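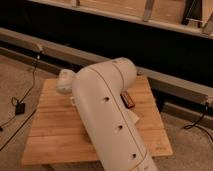

Hello again from a very muddy Karncombe! I've been promising a soup column for ages, and since my sourdough is sulking (I moved it to the cold end of the kitchen and it has taken that personally), this is the month.

Leek and potato. I know, I know, everybody has one. But I made it wrong for years and I'd like to save you the trouble. My mistake was browning the leeks. I thought more color meant more flavor, because that's how it goes with onions, and I kept ending up with a pot of something khaki and a little bitter. Prasanna Gamage from the Dumlao market stall set me straight while I was paying for my carrots. Low heat, lid on, plenty of butter, and leave them alone until they slump. I went home and tried it the same night and I could have cried!

So, for a pot that feeds my lot with enough for lunch the next day: 2 big leeks, washed properly (grit hides in the green part, fan it out under the tap), a good lump of butter, and three floury potatoes cut small. Soften the leeks, add the potatoes, cover with stock and simmer until a knife goes straight through. I blend half and leave half chunky. My mother blended all of it and would have had words with me.

Salt at the end, please. Stock varies so much, and I once ruined a whole pan by salting first and tasting later. A splash of cream if you have it open. Don't buy it specially.

Dinesh Majumder wrote in after the November issue to ask if you can freeze potato soups. You can, Dinesh, but it goes grainy on me unless I blend the whole thing first, and I add the cream after it's thawed and warmed through. He also sent his recipe for cheese biscuits, baked at 180 Celsius, and they are wonderful with this. I ate four standing up. I'll print it next time once he tells me how big his "big spoon" is.

Leeks are still good at Dumlao, by the way, but they get woody in the middle once the weather warms up, so go soon. And if anyone has a use for a truly silly amount of rhubarb, write to me, I've run out of jars.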